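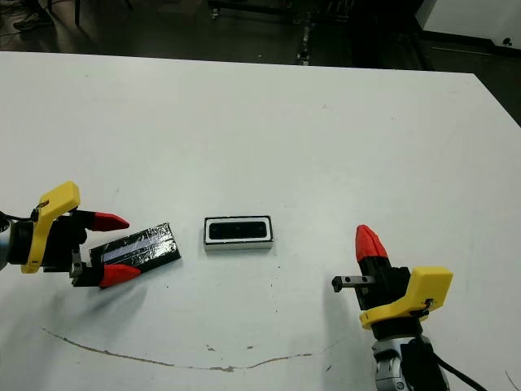

Mar 11, 2019

I got both arms running together this week, which was the goal I set for myself back in November. It took longer than planned. Most of the lost time went to cables and very little of it to the arms themselves.

If you haven't read the earlier posts, the project is called Stullus. It's a two-arm tabletop setup that I'm building at the Jundbridge workshop, where I rent bench time in the evenings. The software side is called Flister and I've been writing it at home. For now all it has to do is pick up small flat things and put them down somewhere else on the table.

The left side has been usable for a while. The right side was the problem. Every time the wrist turned past a certain point the gripper stopped answering, and it came back if I turned the wrist the other way. I blamed the controller first and swapped it, with no change. Then I swapped the left and right cables and the fault moved over to the left arm, so I should have done that on the first night. One of the wires had broken inside its jacket where it bends. I made a new cable 40 mm longer and left a loose curve in it at the wrist. It hasn't dropped out since.

While I had things apart I moved the yellow brackets on both wrists. They had been sitting at slightly different angles and I kept correcting for it in software, which was a bad habit. I set them against the same edge this time and tightened everything in two passes. Flister now uses the same numbers for both sides and I deleted a page of code.

The red fingertips are staying. I tried a broader shape over the winter and it was better on anything with tall sides, but it couldn't get under the edge of a thin object. The tapered ones can. They also show up well against the white table and the black fingers, so I can tell from across the room whether a gripper is open.

The table belongs to the workshop and has had a hard life. There's a long brown line across the part I use, plus chips and specks. I was worried it would confuse the software and it did for a couple of evenings. Flister kept finding an object that was a piece of the line. I added a minimum width and it stopped. I would still like a cleaner surface, but a new top costs money and this one is flat.

For speed I started at 100 mm per second, which felt slow enough to be safe. With both arms moving at once it wasn't. I couldn't watch two grippers and keep a hand on the stop button at the same time. I cut it down a lot until I trusted the limits, then brought it back up to 100. The controllers would allow 200. I see no reason to try that yet.

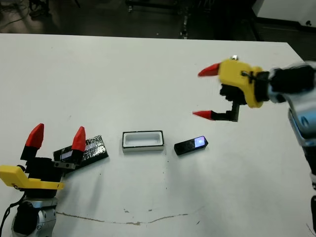
Both grippers open, with the white tray between them and the little black device's screen lit up.

The objects are whatever I could find that was small and a bit awkward. The black box wrapped in shiny tape is the hard one, because the reflections move as the light changes and the outline goes with them. The white tray is on a white table, so all the software really gets is the thin black rim. I thought that would be worse than it is. The rim is enough.

I ran 100 picks over two evenings, splitting them between the arms, and 98 of them ended with the object where I wanted it. Both misses were the taped box. One time the fingers closed short of it, and the other time they caught a corner and turned it. I changed nothing between the runs, so I'm happy to call that the number for now. It doesn't cover handing something from one gripper to the other, which I haven't written.

A few notes for anyone building something similar:

Label both ends of every cable, including the short ones.

Swap left and right before you buy a part. Two identical arms are the best test equipment you have.

Write down the wrist angle when something fails. I didn't, and it cost me a week.

Set the limit on how close the two arms can get before you run them together. Mine is 40 mm between fingertips and I may raise it.

Next is the handover. The plan is for the left gripper to hold the object still and the right one to come in and take it, with the left letting go only after the right reports that it's closed. I also have a Wikström power supply on order to replace the one I've been borrowing from the shared shelf. Once that's in, I'll tidy the wiring under the bench and post the updated diagram. The old one is still up on the parts page, but the right arm wiring in it is wrong, so don't copy it.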